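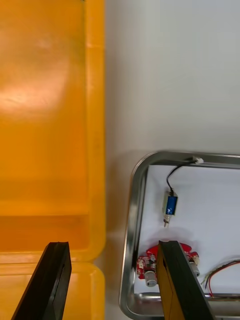
Yellow plastic bin and white tabletop.

Reports > Investor Services > Withholding Tax Recovery > Progress report, May

Search reports Enter keyword Go

Withholding Tax Recovery Program
Progress report to Strebel, for the period ending May
Prepared by the fund operations team, Naltier, Rernotby office

1. Purpose of this report

Strebel funds the recovery of excess tax withheld on dividends and interest paid to the pooled funds that Naltier administers. The funding agreement calls for a written report at the end of each period, covering claims status, use of the approved budget, open issues and the work planned for the next period. The previous report was accepted with two comments, both addressed in section 5.

2. Background

The funds in scope hold listed shares and corporate bonds through a chain of custodians. Tax is normally deducted by the paying agent at the full domestic rate. Where a treaty gives the fund, or the investors behind it, a lower rate, the difference can be claimed back from the source country within a fixed time limit.

Before the program started, claims were filed only when a custodian offered the service as part of its standard package. Payments outside that package were booked as a final cost. The program covers those payments and has three parts: a review of past income, preparation and filing of claims, and a change to the booking process so that future payments are handled at source where possible.

3. Status of the review

The review of past income is complete. A total of 3343 payment lines were extracted from the Drorkent ledger and matched to custodian statements. Matching was done on security identifier, payment date and gross amount. Lines that failed on one field were checked by hand.

After removing payments already taxed at the treaty rate, payments past the time limit and payments below the minimum claim size set in the agreement, 451 lines remain eligible. These have been grouped by fund, source country and calendar year, as most tax offices require a single form for each combination.

The number of eligible lines is lower than the planning estimate. The main cause is the treatment of depositary receipts. The original plan assumed that these could be claimed in the same way as ordinary shares. In several cases the depositary bank has its own process, with an earlier cut-off, and the cut-off had passed before the program began. Those lines have been closed and will not be charged to the budget.

4. Filing and receipts

Claims have been filed in eight source countries. Nearly 400 of the eligible lines are included in those filings. The remaining lines are held for one of the following reasons:

- the residency certificate for the year in question has not been issued
- the custodian has not confirmed the chain of ownership
- the fund changed its legal form during the year and a split claim is needed

First refunds have been received and credited to the funds concerned. Receipts are booked on a cash basis. No receivable is recorded for claims in progress, in line with the accounting policy agreed with the auditors at the start of the program. Net asset values published during the period therefore include refunds received and exclude refunds expected.

One tax office has asked for further evidence of beneficial ownership. The request covers a single fund and relates to shares that were out on loan over a dividend date. Our view is that the substitute payments received on those shares are outside the treaty article on dividends. We have offered to withdraw the related lines and keep the rest of the claim. A reply is pending.

5. Comments on the previous report

Comment one asked for a clearer split between work charged to Strebel and work covered by the normal administration fee. Time is now recorded under separate codes. Matching, form preparation and correspondence with tax offices are charged to the program. Routine income posting and the production of annual tax vouchers are not.

Comment two asked how refunds are allocated when investors have left the fund since the original payment. The fund documents give the refund to the investors on the register at the date of receipt. This is applied without exception. Any other method would require an amendment to the fund documents and a vote, and none is proposed.

6. Changes to the booking process

A treaty rate table has been added to Drorkent. When a payment is posted, the system compares the rate withheld with the rate in the table and writes any difference to an exception list. The list is reviewed at month end and each item is assigned to one of three outcomes: relief at source for future payments, claim, or no action.

The table works as designed for ordinary dividends. It does not yet deal correctly with payments that are part dividend and part return of capital — the whole amount is tested at the dividend rate, which overstates the difference. A fix has been specified and is in test. Until it is released, these items are adjusted manually and marked in the list.

Relief-at-source paperwork has been renewed for all funds where the custodian accepts it. Two custodians accept it only on their own forms, and these were still with the signatories at period end.

7. Budget

Spending for the period was within the approved amount. Custodian charges were higher than planned, as several older statements had to be retrieved from archive. The excess was offset by lower translation costs. We ask for approval to move the unused part of the translation line to custodian charges. The total budget would not change.

8. Risks

Time limits. The oldest held lines are the most exposed. If residency certificates are not issued by the end of the next period, protective claims will be filed with the certificate to follow. Not every tax office accepts this.

Change in law. One source country has published a draft rule that would set a minimum holding period for treaty relief. As drafted it would apply to future payments only. Claims already filed would not be affected.

Staffing. Form preparation depends on a small group at Rernotby. Written procedures now exist for the matching work — those for form preparation are in draft.

9. Planned work, next period

- file the held lines as supporting documents arrive
- close the beneficial ownership query or withdraw the affected lines
- release the fix for mixed payments in Drorkent
- finish the form preparation procedures
- send Strebel a schedule of receipts by fund and source country

Decision requested from Strebel: approval of the budget transfer described in section 7.

Naltier Fund Operations, Rernotby | Contact | Copyright Naltier, all rights reserved | Back to top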